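Print | E-mail
Posted in June by Winaveck Press Office
14 shares | 0 comments

Pornasier opens second tasting room and bottle shop in Winaveck

WINAVECK - Pornasier, the wine importer and retailer, will open its second tasting room and bottle shop in the former Nic Aodha print works on the west side of town in June. The new shop will carry 1,136 wines at opening and will create 40 full-time and part-time jobs.

The building has stood vacant since Nic Aodha moved its presses to a larger site. Pornasier signed a long lease on the ground floor and the loading yard last year. The upper floor will be used as offices for the company's buying and shipping staff, who now work out of the original Pornasier shop.

The retail floor covers 2,551 square feet. Wines will be shelved by region, with a separate section for bottles under $15. The tasting bar seats 24 and will pour eight wines by the glass, with the list changing every other week. Customers can buy a single glass, a half glass, or a set of four small pours. Cheese, bread and cured meats will be sold at the bar, but there is no full kitchen.

"We ran out of room at the first shop a long time ago," said Tyson Campbell, general manager of Pornasier. "We've been turning down cases from growers we like because there was no place to put them. The print works has a concrete floor, thick walls and a yard where a truck can turn, and that's most of what a wine shop needs."

Renovation work was carried out by Pralon, a building contractor that has handled several older commercial properties in the county. Pralon replaced the roof on the north side, put in new wiring and plumbing, and built a cooled storage room at the back of the ground floor. The original brick walls and steel columns were kept. So was the painted Nic Aodha sign over the yard gate, at the request of the town.

The storage room will be held at 55 degrees year round. Part of it will be rented to customers who want to keep their own wine there. Lockers hold up to eight cases each and can be rented by the month or by the year. Prices will be posted at the shop and included in the company newsletter before opening.

Pornasier will also run evening classes in the new space. The first course is a four-session introduction to tasting, with one session each on white, red, sparkling and sweet wines. Classes begin at 6:30 p.m. and last 90 minutes. A shorter class on reading wine labels will be offered once a month - no experience is needed for either one. All students must be at least 21 and should bring photo ID.

Hiring is under way for sales, warehouse and delivery positions. Campbell said the company will train new employees who have not worked with wine before.

"If somebody is good with customers and willing to taste and take notes, we can teach the rest," he said. "Half the people at our first shop started out on the delivery van."

The shop will be open from 11 a.m. to 8 p.m., and the tasting bar will stay open until 10 p.m. Customer parking is in the yard behind the building, with the entrance through the gate. A bike rack has been added next to the front door. Local delivery will be free on orders of a case or more, and the original shop will keep its current hours.

About Pornasier
Pornasier imports and sells wine from small and mid-sized growers. It supplies restaurants and stores across the region and operates tasting rooms and bottle shops open to the public.

Print this release | E-mail this release
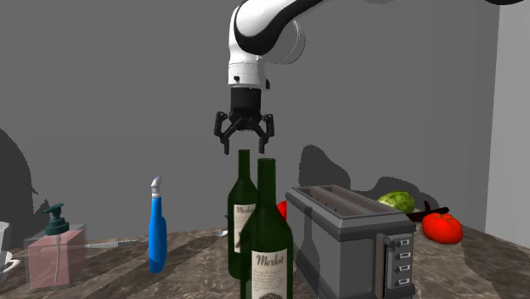 Dark green wine bottles on a countertop.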